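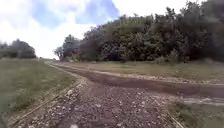 ok so I've finally found my new walking track and I need to talk about it

it's the back way out of Kedorum, past the Surnum turnoff. Gravel the whole way to the junction and I am a gravel person now, apparently. Bitumen does my knees in

shoes: do NOT wear your nice runners. The loose stones get chunky in spots and I rolled my ankle a bit in week one (fine now, thanks to everyone who messaged!)

at the junction you've got 2 choices. The wide dirt track off to the right is the rutted one, tyre grooves all along it, reddish-brown dirt that gets into your socks and stays there through three washes. Ask me how I know

or you stay on the skinny path that bends left beside the grass. That's my pick every time. Long slow curve, trees way off in the distance, lovely

someone asked how far, it's 2,000 steps from my gate to the junction. I counted once and lost my place at a magpie so I went back and did it again

also asked: is it steep? nah. My neighbour is 71 and does it before breakfast, and she's usually on her way home when I'm heading out

prams are a maybe. Big wheels ok, little wheels you'll be swearing within 150 metres

best time is 7ish in the morning, colour of the grass is gorgeous then. July was freezing but I still went (mostly)

next up I want to try the right-hand track all the way to Rarnari, if anyone's done it tell me whether there's a tap out there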